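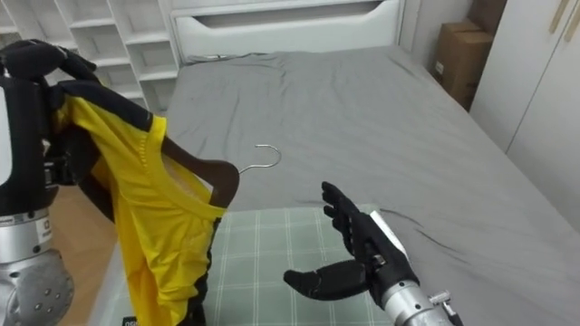
The Long Way to the Closet

There is a moment in the life of every clean shirt when it stops being laundry and becomes clothing again, and it has nothing to do with the wash. It comes when the shirt goes on a hanger. Until then it is a lump with sleeves. It can sit in a basket or on a chair, or spend a week on the far side of the bed where it will be mistaken at night for the cat, and at no point in that week does anybody in the house consider it available to wear.

I have been thinking about hangers more than is good for a person. Like a lot of people this spring I have been home, and the closet and I have run out of ways to avoid each other. When I finally emptied mine onto the mattress I had 80 hangers and perhaps half as many things worth putting on them. The rest were wire, from dry cleaners that closed years ago, and they had knotted themselves into one large object that could be lifted in a single piece and, after some thought, was.

The survivors are wood. Everyone who writes about closets will tell you to buy wood, generally in the tone of a dentist discussing floss, and it irritates me to report that they have a point. A wooden hanger has shoulders. A jacket left on one for a winter comes out shaped more or less like a jacket. A jacket left on wire comes out with two small peaks up top, as though its owner had been carried around by the scruff.

Where the wood people overreach is the jersey. A sports jersey does not need a wooden hanger. It was made to be yanked on, sweated through and thrown at a bag, and it asks for very little in the way of tailoring. But a bright yellow jersey on dark brown wood does look terrific, like a goalkeeper in a library, and since it weighs almost nothing it will also slide straight off the second you turn your back. Polished wood and slippery fabric have no interest in each other. Rillow, who sell hangers by mail, put out a version with a flocked bar and grippy shoulders for this purpose, and it holds a jersey so firmly that taking it off again feels like skinning something. I went back to plain wood and live with the occasional thud, or whatever the noise is that a jersey makes. A flop.

Then there is the question of how you get the hanger in. Two schools exist. The first goes in from the bottom, hanger up through the hem like a periscope, until the hook finds daylight at the collar. The second goes in through the neck, which is quicker and is how you get a collar that droops like an old sock. I was raised in the second school and have the T-shirts to prove it. The hem method takes both hands and a little patience: one to hold the shirt up by the shoulder, the other free to deal with the hanger, which will always choose to come out crooked, one arm poking into the open and the other lost somewhere near the armpit. You straighten it. You do the next one.

The place to do all this is the bed, and the bed should be stripped to the fitted sheet. I resisted this for years. A made bed seemed the tidier surface, but a comforter swallows socks, and anything laid on it slides toward the middle. A plain gray sheet pulled flat over the mattress is the best worktable in the house. It's soft and the right height if your back is younger than mine. A yellow shirt shows up on it from across the room. The pillows go in a stack at one end, where they serve as a kind of loading dock for whatever is next in line.

Pillows bring me to plaid. The faint kind, pale green with thin white lines, has been creeping onto beds for a while now, and I've come around to it. Bednárik, the shop where I buy most of my linens, carries a whole wall of the stuff in shades that differ from one another by roughly a rumor. It goes with gray, it goes with white furniture, and it forgives coffee better than plain white does. My only complaint is the label. Somebody decided that a pillowcase should have a small dark tag sewn into its edge, and I have yet to meet the sleeper who can keep it off their cheek until morning.
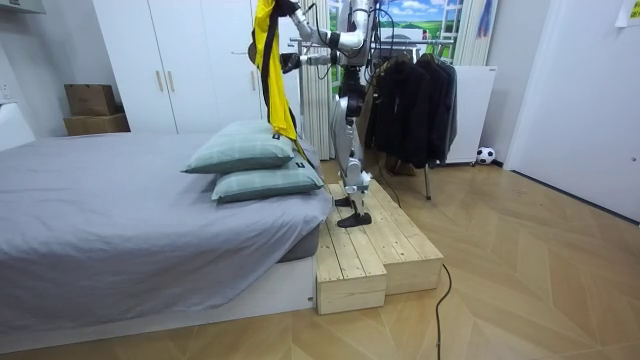 Never hang a jersey at all, a reader named Jolier wrote to me after my last column touched on this. Roll it, stand it in a drawer with the others, and you can see every one at a glance and get on with your day. The hangers should be saved for things with buttons.

I tried it. The drawer was gorgeous for two days and by the third it looked like a bag of burst balloons, though I admit the fault may lie with the operator. Rolling demands that you put things back the way you found them. Hanging only demands that you put them back somewhere along a bar. I know which of those standards I can meet before breakfast.

What I will concede to the rollers is space. My wardrobe is white, flat-fronted and tall, a Bravach, bought because it promised to disappear into the wall, and it does so well that guests have hunted for the coats. Inside there is one bar, and it fills up fast with wooden hangers, which are fat. Swap in the thin felt-covered ones and you gain maybe a third more room, plus a closet that looks like a row of bats. I ended up taking things out instead. Two fleeces went, and a suit I last wore to a wedding where both parties have since married other people.

The jerseys stayed. I don't play anything anymore, and the yellow ones make me look like a caution sign, but they are the most cheerful things on the bar and I hang them at the left end where the door opens. By September they will have been joined by whatever I order between now and then, and the bed will be covered in shirts again.

The wire hangers are still in the garage, in one piece. The recycling people won't take them.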